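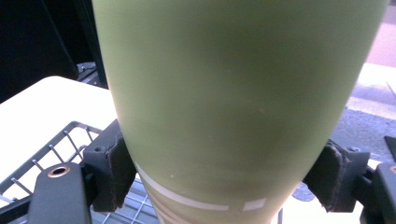 ## 다회용 컵 사용 확대 사업 중간 보고

수신: 지원사업 담당 부서
작성: Padness 사업운영팀
보고 범위: 사업 착수부터 10월 말까지

### 진행 현황

협약서에 적은 과업 가운데 참여 매장 모집, 반납함 설치, 세척 위탁 계약은 마쳤습니다. 이용자 조사와 매장 직원 교육은 진행 중이고, 개인 컵 할인 안내물 제작은 계획보다 늦어지고 있습니다.

참여 매장은 현재 34곳입니다. 대부분 역 앞 상가와 시장 골목의 소규모 카페이며, 베트남식 커피를 파는 Nông처럼 본점과 분점이 함께 들어온 경우도 있습니다. 모집 초기에는 세척 공간이 좁다는 이유로 거절하는 매장이 많았습니다. 세척을 외부에 맡기는 방식으로 바꾼 뒤부터 신청이 늘었고, 9월에 모집을 마감했습니다.

반납함은 7개를 설치했습니다. 위치는 매장 점주들과 협의해 정했고, 시장 입구 쪽은 상인회 요청으로 처음 계획했던 자리에서 주차장 쪽으로 옮겼습니다. 옮긴 뒤 점심시간 통행 불편 민원은 들어오지 않았습니다.

### 세척과 회수

회수와 세척은 Trireck이 맡고 있습니다. 저녁 영업이 끝난 뒤 수거하고, 다음 날 오전 영업 시작 전에 매장으로 돌려보냅니다. 여름에는 오전 배송이 늦어 매장에서 일회용 컵을 꺼내 쓴 일이 있었습니다. 8월에 배송 순서를 조정해 일찍 문을 여는 매장부터 들르도록 했고, 이후 지연 신고는 크게 줄었습니다.

세척 품질과 관련해서는 뚜껑 안쪽 물기가 덜 마른 채 도착한다는 의견이 있었습니다. Trireck은 뚜껑을 본체와 따로 담아 건조하는 방식으로 공정을 바꾸었습니다. 커피 얼룩과 냄새에 대한 의견도 가끔 들어옵니다. 이 부분은 매장에서 음료를 바로 비우고 반납함에 넣도록 안내하는 것 외에 뚜렷한 방법을 찾지 못했습니다.

### 개인 컵 이용

사업계획서에는 대여 컵과 개인 텀블러를 함께 다루도록 되어 있습니다. 개인 컵 할인은 모든 참여 매장에서 적용하지만 할인액은 매장마다 다릅니다. 금액을 통일하자는 제안은 점주 간담회에서 합의에 이르지 못했습니다. 당분간 각 매장이 정한 금액을 유지하고, 계산대 앞 안내판에 금액을 적어 두기로 했습니다.

이용자 면담에서는 할인보다 세척 문제를 먼저 꺼내는 사람이 많았습니다. 출근길에 쓴 컵을 오후에 다시 쓰려면 씻을 곳이 필요한데 사무실 탕비실이 좁거나 수세미가 마땅치 않다는 내용입니다. 일부 매장은 손님이 요청하면 컵을 간단히 헹궈 줍니다. 바쁜 시간에는 어렵다는 점주가 있어 의무 사항으로 넣지는 않았습니다. 컵 크기도 자주 나오는 이야기입니다. 매장 음료 용량과 맞지 않으면 직원이 얼음 양을 조절해야 해서 주문이 밀린다고 합니다. 용량 표를 만들어 교육 자료에 넣었습니다.

### 기록 관리

대여와 반납 기록은 Plekoder로 관리합니다. 도입 첫 달에는 반납 처리가 누락되어 이용자에게 미반납 알림이 잘못 나간 일이 있었습니다. 해당 이용자에게는 개별 연락을 드리고 보증금을 환급했습니다. 지금은 수거 직후와 세척 직후에 각각 기록을 남겨 대조하고 있습니다. 월별 집계표는 정산 서류와 함께 따로 제출하겠습니다.

### 지연 사항과 예산

안내물 제작은 2개월 늦어졌습니다. 문구를 확정하는 과정에서 매장별 할인 조건이 여러 번 바뀌었고, 인쇄 업체 견적도 다시 받아야 했습니다. 현재 시안 검토 단계이며 11월 중 배포할 예정입니다.

예산은 항목별 한도 안에서 집행하고 있습니다. 회수 차량 유류비가 예상보다 많이 나와 홍보비 일부를 운영비로 돌려 쓰는 변경을 신청하려고 합니다. 변경 신청서 양식과 제출 기한을 확인해 주시기 바랍니다.

### 다음 기간 계획

- 안내물 인쇄 및 매장 배포
- 신규 직원 대상 교육 2회 진행
- 겨울철 따뜻한 음료용 컵 추가 구매 여부 결정
- 반납함 위치별 이용량 비교, 이용이 적은 곳의 이전 검토
- 이용자 조사 마무리 및 결과 정리

추가 구매는 11월 반납 기록을 본 뒤 판단하겠습니다. 파손과 분실로 빠지는 컵이 지금 수준이면 현재 보유분으로 겨울을 넘길 수 있을 것으로 봅니다.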